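Garden Shed and Hand Tool Safety Check, with Comments
Clekadberg Allotment Gardens

Inspected by Nektarios Mitsotakis-Vlachou, September. Covers the main shed, the lean-to, the small hut by the Skakbridge gate and everything stored in them. Items are marked OK, FIX or OUT. OUT means the item has been taken off the hook and should not be used until it comes back with a green tag.

Shed and floor

1. Door, hinges and latch. OK. The top hinge was replaced in spring and is holding. The latch still has to be lifted a little before it will slide.

2. Floor boards. FIX. The second board in from the door has gone soft at the left end. A sheet of plywood is screwed over it for now. Don't run a full wheelbarrow across it.

3. Walkway. FIX. Bean poles were stacked across the aisle again. They go on the brackets on the back wall, thick ends toward the window.

4. Shelves. OK, with one comment. Full bags of potting mix had been put on the top shelf. Heavy bags go on the floor pallets. Only pots, trays and fleece above shoulder height.

5. Roof and gutter. OK. No drips on the inside after the heavy rain. The gutter on the lean-to needs cleaning out before the leaves come down.

Hand tools

6. Spades and digging forks. One OUT. The long Fornus fork has a crack in the handle just above the socket, and it opens when you lean on it. The rest are sound. Two have rough spots on the shaft that want sanding and a coat of linseed oil.

7. Rakes and hoes. FIX. Three were leaning with the teeth facing out. Hang them head up, teeth to the wall. The draw hoe has a loose head and needs a new wedge.

8. Pruners and loppers. FIX. Two pairs of pruners had been put away open. The catch on the red-handled pair doesn't stay closed, so it has gone in the repair tray. Blades were sticky with sap. Wipe them down with an oily rag before they go back in the drawer.

9. Pruning saws. OK. The folding saw locks in both positions. The bow saw has its blade cover back on, which it didn't have last time.

10. Gloves. FIX. There is a good supply of left hands and a shortage of right ones. Four gloves had holes in the fingertips and were thrown out. The thorn gloves are fine and should be kept for the roses and the bramble bank.

11. Eye protection. OK. Six pairs in the box, all clear enough to see through. Wear them for hedge work and for cutting canes.

Power and cords

12. Outlets. OK. The ground fault breaker tripped when I pressed the test button and reset normally. Press it monthly and put your initials on the card.

13. Extension cords. One OUT. The 50-foot orange cord has a nick in the jacket near the plug end. The 100-foot cord is fine, but it must be fully unwound before the chipper is run from it.

14. Hedge trimmer. OK. Both hand switches have to be held for the blade to move, and it stops promptly when either one is let go. The guard is tight.

15. Countertop appliances in the hut. OK. Keep at least 6 inches clear around the microwave vents, and do not set seed packets or gloves on top. It is for food and drinks only. Please don't sterilize soil in it.

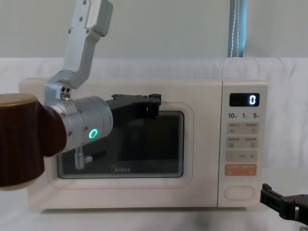
16. Kettle. FIX. The lid doesn't click shut unless you push it down hard. Usable with care. The cord should run behind the shelf, well away from the sink.

Chemicals and fuel

17. Locked cabinet. OK. The key is back on its hook in the hut. Everything inside is in its original container with a label that can be read. One bottle of liquid feed had leaked into the tray, and the tray has been washed.

18. Fuel can. OK. Cap tight, vent closed, stored in the lean-to and out of the sun. Let the mower cool before filling it, and fill it outside on the gravel.

19. Slug pellets. FIX. An open tub was on the low shelf where a dog or a small child could get at it. It has been moved to the cabinet.

Ladders and barrows

20. Stepladder. OK. All rubber feet present and both spreader bars lock flat. Use it on the slabs or on a board, never straight on dug soil.

21. Orchard ladder. OUT. One rung turns in its holes. I have asked Zacharopoulos for a price on repairing it and will compare that with the cost of a new one.

22. Wheelbarrows. One FIX. The green barrow has a slow leak in the tire. Pump it up before use. A solid tire is on order.

First aid and fire

23. First aid kit. FIX. Short on large bandages and the eyewash is past its date. Both are on the shopping list. If you use the last of something, write it on the sheet inside the lid.

24. Fire extinguisher. OK. Needle in the green, pin in place. It had a coat hanging over it - please use the pegs.

25. Emergency sheet. OK. The gate number on the sheet is 297, and that is what to give when calling for help from the lower plots.

Work to be done

The floor board and the first aid supplies come first. The draw hoe, the red pruners and the cracked fork can be done together one evening if someone with a vise is willing. Anyone who finds a fault between checks should hang a yellow tag on the tool and leave a line in the book. Tags are in the jar by the window.

Comments

Plot 14
I can do the fork handle. I have a spare ash one at home that should fit that socket. Will pick it up after 5 p.m. when I come to water.

marrowman
The latch on the hut also sticks when it's damp. Not dangerous but you end up putting your shoulder to it. A bit of planing on the frame edge would sort it.

Nektarios Mitsotakis-Vlachou
Thanks to Plot 14, it's in the repair corner with a tag on it. I've added the hut latch to the book.

Greta P.
Is the shorter orange cord being repaired or thrown out? If it's just the plug end, my brother could cut it back and fit a new plug.

Nektarios Mitsotakis-Vlachou
Thrown out, I think. It has been shortened once already and the jacket is getting stiff.

rosesandrust
I have three right-hand gloves, medium, hardly worn. Will leave them on the bench.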